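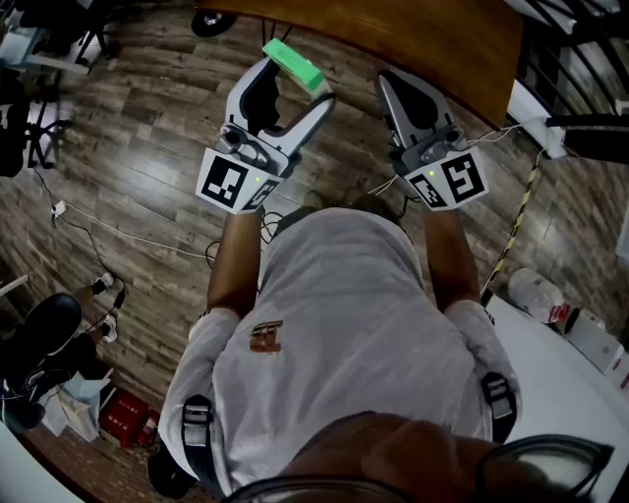 Recolha de demonstrações com garras manuais, com um bloco verde preso numa delas. Foto: Clube Flunska

Início > Imprensa > Comunicados > Clube Flunska

COMUNICADO DE IMPRENSA

Clube Flunska passa o verão a agarrar blocos e convida o público a ver porquê

O Clube de Robótica Flunska, formado por 24 estudantes do ensino secundário e dos primeiros anos da universidade, apresenta em setembro os resultados do seu primeiro projeto de aprendizagem por demonstração. O título oficial é "Manipulação bimanual de objetos simples". Dentro do clube chama-se "a coisa dos blocos", e foi com esse nome que ficou gravada a pasta partilhada.

A ideia explica-se depressa. Uma pessoa segura uma garra em cada mão e executa a tarefa: pega num bloco, leva-o até ao sítio certo, larga-o. Cubos com marcadores quadrados, montados nas garras, permitem reconstruir o movimento. Repete-se isto até o programa ter exemplos suficientes para tentar sozinho, ou até o aluno de serviço pedir para trocar.

Entre abril e julho, o clube gravou 2.784 demonstrações. Depois da revisão ficaram 2.608. As restantes foram excluídas por motivos que o regulamento interno agrupa sob a designação "outros" e que incluem blocos caídos, cabos pisados e um espirro de amplitude considerável.

"Entrámos a pensar que íamos programar robôs e passámos quatro meses a fazer de robô", lê-se no relatório intercalar da equipa, redigido a várias mãos e com poucas vírgulas. "Já ninguém nos convence a arrumar o quarto, mas arrumamos blocos com bastante consistência."

O projeto vai a concurso na Taça Sayce, prova entre escolas e clubes em que as equipas têm 20 minutos para pôr um sistema automático a separar e empilhar objetos que nunca viu. Na edição anterior, a Flunska participou com um braço programado linha a linha, que cumpriu a sequência inteira com grande elegância a um palmo do objeto. O júri atribuiu-lhe uma menção pela regularidade. A equipa agradeceu e mudou de método.

O trabalho é apoiado pela Kaltlow, que cedeu computadores para o treino dos modelos, e pela Nivasell, que ofereceu blocos, fita adesiva e uma sessão de formação sobre organização de cabos. A sessão foi muito apreciada. A sua aplicação prática está prevista para o próximo período.

O que se pode ver na apresentação

A sessão pública abre às 15h, no auditório do clube, com entrada gratuita. A equipa vai mostrar gravações comentadas, comparar demonstrações boas com demonstrações instrutivas (termo do clube) e pôr o sistema a trabalhar ao vivo. Nos ensaios, este acertou na maior parte dos blocos pequenos. Com os compridos revela opiniões próprias, sobretudo quando chegam atravessados.

Quem quiser pode experimentar as garras. Recomenda-se alguma humildade: levar um bloco de um lado ao outro da mesa parece fácil até ser preciso fazê-lo com dedos de plástico e uma fila de adolescentes a avaliar a trajetória. Os menores de 12 anos têm, por norma, melhores resultados do que os pais.

Inscrições para o novo ano

O clube aceita novos membros a partir de outubro. Não é exigida experiência em programação nem em eletrónica. Valoriza-se a paciência, a pontualidade e a capacidade de repetir um gesto até deixar de ter graça. As sessões decorrem ao fim da tarde e os equipamentos são fornecidos pelo clube. O lanche não.

Os jornalistas interessados em acompanhar uma sessão de recolha ou a preparação para a Taça Sayce devem contactar o gabinete de comunicação do clube, que funciona a partir das 17h, depois das aulas.

Comunicados recentes
Taça Sayce: regulamento e lista de equipas
Kaltlow renova apoio ao Clube Flunska
Oficina Nivasell: cabos, fichas e boas intenções
Braço da Flunska recebe menção pela regularidade

Clube de Robótica Flunska | Gabinete de comunicação | Contactos | Todos os direitos reservados | Voltar ao topo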